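Mushi Community Workshop
Monthly Safety Inspection Checklist, with Inspector's Comments

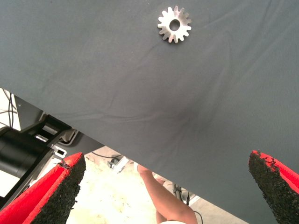 Section 1. General Information

Site: Mushi Community Workshop, Grutano Building, ground floor
Inspection period: October
Inspector: Upendo Mohamedi
Form number: 3823
Areas covered: main room, paint and solvent store, rear corridor, kitchenette, loading door
Ratings used: Satisfactory, Needs Attention, Unsatisfactory, Not Inspected

Items rated Needs Attention are to be corrected before the next monthly inspection. Items rated Unsatisfactory must be corrected, or the equipment withdrawn from use, on the day of the inspection.

Section 2. Exits and Walkways

2.1 Exit doors open fully and without a key from the inside.
Rating: Satisfactory
Comments: Front door and loading door both tested. The loading door drags slightly on the sill but opens with normal effort.

2.2 Exit signs are lit and can be seen from the work area.
Rating: Needs Attention
Comments: The sign over the rear corridor flickers. A replacement lamp has been requested from building management.

2.3 Walkways are clear to their marked width.
Rating: Unsatisfactory; corrected during inspection
Comments: Two folding chairs and a bundle of conduit were stored against the corridor wall. Both were moved to the rack. This is a repeat finding from the previous month.

2.4 Floor is free of trip hazards.
Rating: Satisfactory
Comments: The loose edge of the entry mat has been taped down. The mat should be replaced when funds allow.

Section 3. Fire Safety

3.1 Extinguishers are mounted, charged and tagged.
Rating: Satisfactory
Comments: All 5 units are in place with gauges in the green. The tag on the kitchenette unit is hard to read and should be rewritten at the next service.

3.2 Smoke alarms sound when tested.
Rating: Satisfactory
Comments: Tested at 7:30 a.m., before members arrived.

3.3 Oily rags are placed in the lidded metal can.
Rating: Needs Attention
Comments: The can was in use, but the lid had been left off. Members are reminded that the lid must be closed after each use and the can emptied at the end of every session.

3.4 Flammable liquids are kept in the locked cabinet.
Rating: Satisfactory
Comments: Inventory sheet matches contents. One container of thinner is past its disposal date and has been set aside for collection by Cuvine.

Section 4. Electrical

4.1 Cords and plugs are free of visible damage.
Rating: Needs Attention
Comments: The cord on the shop vacuum has a nick near the plug. The vacuum has been tagged out and may not be used until repaired.

4.2 Electrical panel is accessible and labeled.
Rating: Satisfactory
Comments: Breaker 20 is now labeled as the compressor circuit, as requested in the last report.

4.3 Extension cords are not used as permanent wiring.
Rating: Satisfactory
Comments: None.

Section 5. First Aid and Protective Equipment

5.1 First aid kit is complete.
Rating: Needs Attention
Comments: Burn dressings and medium gloves are running low. An order has been placed with Noteo.

5.2 Eyewash bottles are sealed and in date.
Rating: Satisfactory
Comments: None.

5.3 Safety glasses are clean and available at the entrance.
Rating: Satisfactory
Comments: Several pairs are badly scratched and were discarded.

5.4 Emergency contact sheet is posted and current.
Rating: Unsatisfactory; corrected during inspection
Comments: The posted sheet listed a former building manager. A new sheet has been printed and placed by the telephone.

Section 6. Items Not Inspected

The roof hatch and the compressor relief valve were not inspected. The hatch key was not available. The valve is covered under the annual service contract and will be reported separately.

Inspector: Upendo Mohamedi
Copies to: workshop office, building management, notice board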